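Tisgate coat and blanket drive passes last winter's total

Residents of Tisgate have given 1,884 coats, blankets and quilts to the town's winter warmth drive, which wrapped up at the end of January after one of the busiest months the organizers can remember. Last year's drive had already passed its total well before the first snow, and plenty of people wondered whether there could be anything left in the closets. There was, and a good deal of it was in lovely condition.

The drive is run out of the old feed store on Sengar Street, where the doors opened at eight each morning and the coffee was usually on a little before that. People came in with a single scarf or with the whole back seat of the car piled to the roof, and more than a few stayed to help fold. The Wadasa laundromat, two doors down, offered free washes after closing time for anything that needed freshening up, and kept its dryers going until late in the evening for most of the month.

Children's things were in short supply at the start, as they often are – kids tend to wear a jacket right through before they grow out of it. A note went home with students at Naltodlow Elementary in the second week, and by the following morning there were 83 small coats hanging on the rail by the front window, many of them with mittens still clipped to the sleeves. Padded jackets and fleece blankets were the most asked-for items all month long, and they rarely stayed on the shelves past lunch.
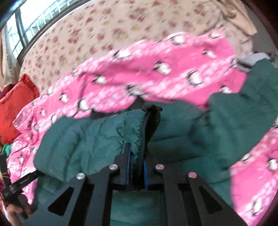 Pramila Kashyap said she had come in for one blanket for her mother and gone home with two, along with a recipe for lentil soup from the woman behind her in line. She added that she would like to see the doors stay open one evening a week next time, for people who work days and can't get across town before four.

That idea seems to have found some friends. The organizers are hoping to try a late opening when the drive returns in November, as long as the heating in the back room can be fixed over the summer. The repair fund has reached almost 50 percent of what is needed, thanks in large part to a pancake breakfast that drew 100 people on a very icy morning and ran out of syrup before ten.

Anything left over has been boxed up and will go to families who move to town during the spring. Adult sizes are well covered for now, but warm socks, baby blankets and waterproof boots are still welcome, and can be dropped at the Wadasa counter any time before six in the evening. Please tie boots together by the laces and pin a note of the size to anything that has lost its label.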